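The arm that let go

My sister thinks I operate on people. I have explained several times that I look after a machine that sews up rubbery pads, but she has already told our aunt the other version and it seems to have stuck.

So, the pads. We stain them red round the cut, partly so the vision software gets used to a mess and partly (I suspect) because Babatunde Nwachukwu enjoys it. Babatunde writes the controller, which is called Manon. I keep the arms going, change the instruments, calibrate things, and am the one who gets rung up when Manon has done something peculiar.

In the first week of the year, Manon did something peculiar.

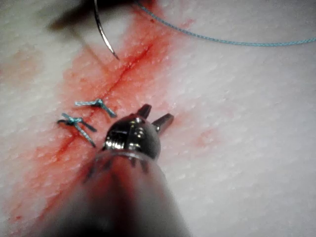 Two stitches in, jaws open, holding nothing at all.

The job is simple enough to say out loud. Pick up the needle, push it through one side of the cut and out of the other, pull the thread along, tie the knot, trim the tails, move on. Two arms take turns. The bit that went wrong was the taking turns.

When one arm passes the needle to the other there's a moment when both ought to be holding it. The receiving arm closes, we check that it really has closed on something, and only then does the giving arm let go. Anyone who has ever handed a full cup of tea to somebody else has run this routine. In our case the receiving arm closed, reported a good grip, and the giving arm released a needle that the other one hadn't got. It dropped onto the pad. Manon, full of confidence, then carried a needle that wasn't there over to the next stitch and performed a beautiful pass with it. The wrist action was lovely. I'd have clapped if I hadn't been reaching for the stop button.

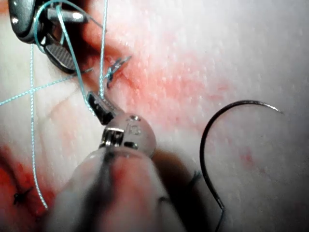 We don't measure grip directly, you see. There's no sensor in the jaws. We work it out from how hard the motor at the far end of the cable is pulling, and if it's pulling harder than a certain figure we assume there's something between the jaws. That figure was set in August, when the instruments were newer and the cables moved more freely. Cables get stiffer with use, or ours do. A stiff cable takes more pull to close on nothing, and once it's stiff enough, closing on nothing looks just like closing on a needle.

I'd like to say I spotted this at once. I blamed the lights first, then the thread, then the supplier. We get our thread from Onsri, and I wrote them a rather pointed email which I have since followed with a much less pointed one. They were very decent about it.

What settled it was dull. I took the instrument off, put the spare on and ran the handover again with no needle anywhere near it. The spare said, quite correctly, that it had nothing. I put the old one back and it swore blind it was holding something. I did that until I was bored and it never once wavered. 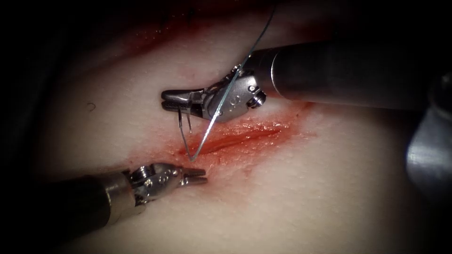 Then I went and looked at the log, where I should have gone to begin with. The instrument had done 866 handovers. Our own rule, written by me, in a document with my name on the front, says to change them at 900. So I was inside the limit and entirely in the right, and the needle was still on the pad. The 900 came from Braston, the last place I worked, where the arms picked up little plastic clips and the old hands talked of getting 2,000 out of a set. I'd thought 900 was terribly cautious. I had never tested it for needles, which are thinner than clips and a good deal less forgiving.

The safety side bothers me more than the dropped needle does. On a pad, a lost needle costs you some swearing and a go with the tweezers. But the software didn't know it had lost anything. The cameras could see the needle perfectly well, lying there, and no part of Manon was comparing what the cameras saw with what the motor said. Babatunde went a bit quiet when I put it to him like that, then said he'd always meant to add it. I've always meant to do the gutters.
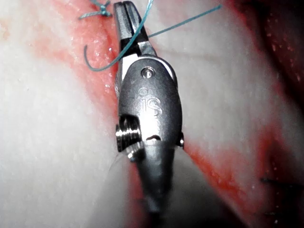
Hanging on to the thread, for once.

Where we are as of 10th January: every instrument now closes on nothing before each run, so we get a fresh figure for that cable on that day. If the figure has crept up too far, the run doesn't start. The giving arm also gives a tiny tug before it lets go, and if it feels no resistance it keeps hold. Babatunde is putting the camera check in as well, and if the cameras and the motors disagree, everything stops and waits for a person. It makes the whole business slower. I can live with slower.

I've filled in the incident form, which had a box for "injuries" and a box for "near misses" and nothing in between for "mimed a stitch". I put it under near misses.

The old instrument is in my desk drawer with a label on it. I have a meeting with the Promolow people next week, who make a little force sensor that might fit behind the wrist, and I want to take it along and see if they can get it to tell the truth.

Recent posts
A drawer full of tweezers
Why I no longer calibrate after lunch
The cable that squeaked
Moving house with a torque wrench
Things Manon has tried to pick up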